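Home | News | Projects | People | Contact

Virtual kitchen gives Brametti its first lessons in washing up
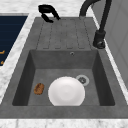 The team at Brametti has started to collect examples for a learning system that should one day help with the dishes in canteens and small guest houses. The work began in November and is done fully in simulation. No real plate will be touched before the spring, says Dorothy Nuttall, who leads the project.

The method is simple to explain. A person sits at a desk with a pair of hand controllers and does a short task inside a virtual kitchen, for example lifting a plate out of the sink and putting it on the drainboard. Every movement is saved together with the views from the virtual cameras. The learning system later studies these recordings and tries to find out by itself which movement belongs to which situation.

So far the group has saved 700 recordings of the sink tasks. Of these, 80 were put aside after checking, mostly for the reason that the operator stopped in the middle or took hold of the plate in a way which a real gripper could not repeat.

"A plate that lies flat on the bottom is the difficult case," explains Szymon Sobczak, who prepares the kitchens. "There is very little space to get under the rim. A person uses the fingernail and does not think about it. We had to try many ways before the operators had one they could do again and again."

The kitchens are built with a tool called Zastatier, which was bought last year together with the company Prestadura. It changes the sinks, the worktops and the taps between one recording and the next, and also moves the objects to new places. In this manner the system should not learn one kitchen by heart. Mr Sobczak would like to have more sinks of dark material, where the side walls of the bowl lie in shadow and the edges are harder to find.

Two operators, Mwajuma Kimaro and Bakari Nyaga, make most of the recordings. They work in turns of two hours, with a pause between. Ms Kimaro came to the project from the training kitchen at Mbwambo and says that the first days were tiring for the eyes. "In a real kitchen I feel when I am holding something. In the simulation I must look all the time," she says. Mr Nyaga keeps a written note of each failed attempt, and the group reads these notes together in the morning.

The next tasks will be with cups and cutlery. Kipchumba Mosoti is at present preparing the rules for how these recordings will be checked, and the team is also looking for one more operator who can work in the afternoons. Persons who are interested may write to Ms Nuttall at the Brametti office. Experience with computer games is welcome but is not required.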